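Choosing grippers for small household jobs: tips from the Barngate workshop

Costel Karagiannis, 29 June 2019

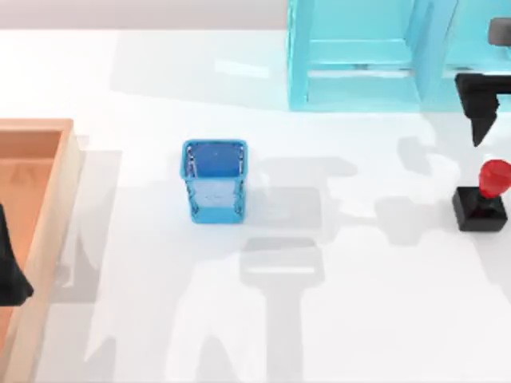
Do you need two arms for tidying a worktop?
For most single items one arm will do. Two start to earn their keep when something has to be held still while something else is put into it, or when the far side of the table is out of reach. If your jobs are all of the pick-it-up-and-drop-it kind, save your money and buy one decent arm.

I get asked that a lot, usually by people who have already bought the second arm. What follows is what I have learned from comparing fingers, controllers and cameras for ordinary jobs, first in the simulator and then on the bench. I came to it doubting most of what the sellers say and I haven't changed my mind much.

Start in the simulator, but don't believe it

A simulated tabletop is a cheap place to make mistakes. You can lay out a tray, a mesh basket and something with a knob on it, put a pair of arms over them, and find out before lunch that your reach is wrong. That alone is worth the trouble of setting it up.

What it won't tell you is how things feel. Friction in a simulator is a number somebody typed in. My own setup gave me 80 good lifts in a row on a smooth plastic pot, and on the bench the same fingers dropped the real pot twice before I had finished my tea. Use the simulator for reach, clearance and the order of moves. Do your grip testing on real objects.

Mesh baskets

Wire mesh is harder than it looks. A thin finger can slip through a gap and come back out with the basket attached, and a fat one tends to squash the bars. Try these:

Grip the rim, never the wall.
Go in from straight above, with one finger inside the basket and one outside.
Close slowly and stop as soon as the basket moves.
Turn the fingers square to the side you are gripping. On a square basket a slanted grip will swing it round.

Cameras have a bad time with mesh as well. The depth reading often goes straight through to the table behind, and then the controller thinks the basket is lower than it is. If yours does this, tell it the rim height by hand. It feels like cheating and it saves an afternoon.

Knobs and stamp-type handles

Tapered fingers are sold as being good for everything. I tried the Driten pair and the Saab pair on a flared knob, the sort you would find on a rubber stamp, and the Driten ones rode up the flare and let go. The Saab pair held, though I had to stick rubber on them first, and at that price I should not have had to.

Whatever you buy, aim below the widest part of the knob. If the fingers touch the flare first they will be pushed off it. Bring the tips down on either side, then close. Coming in from the side only works if there is nothing tall standing behind.

Trays

Shallow trays cause more knocks than anything else on my bench. The rim is low, so people forget it, and then a finger travelling across catches it and shoves the whole tray along. Lift before you travel, even if the move is a short one. I add 5 centimetres over the rim and have never been sorry.

For putting things into a tray, open the fingers only as far as you must. Wide-open fingers hit the rim on the way out. This is the fault I see most often in other people's settings, and it is the easiest to put right.

Clear and see-through things

Glass shelves, clear boxes, anything you can see through - treat the camera's opinion with suspicion. Depth cameras at the cheaper end will report a hole, or a wall in the wrong place. A strip of masking tape along the front edge gives the camera something to look at. Peel it off afterwards or it leaves a mark.

The seller of my last camera swore it could manage clear plastic. It could, on the one angle he used in the shop. Ask to move the camera yourself before you pay.

Controllers

The Lalidport box has a nice screen and a slow stop. I timed my old hand-held controller against it, and the old one brought the arm to rest sooner every time. A slow stop matters more than a nice screen when a finger is on its way into your best tray.

Check these before buying any controller:

Can you set the closing force, and does it stay set after you switch off?
Does the stop button work in the middle of a move?
Can you run both arms at half speed together?
Is there a manual that a person wrote?

Soft pads

Pads cut from a washing-up glove are as good as the ones sold in packets, and they cost next to nothing. Wash the glove first if it has been used, let it dry, and fix it with double-sided tape. Mine last from April to the end of summer before they go shiny. When they do, rub them lightly with fine sandpaper and you may get another month.

Keep the offcuts in a jar by the bench. I also use them under the tray to stop it sliding.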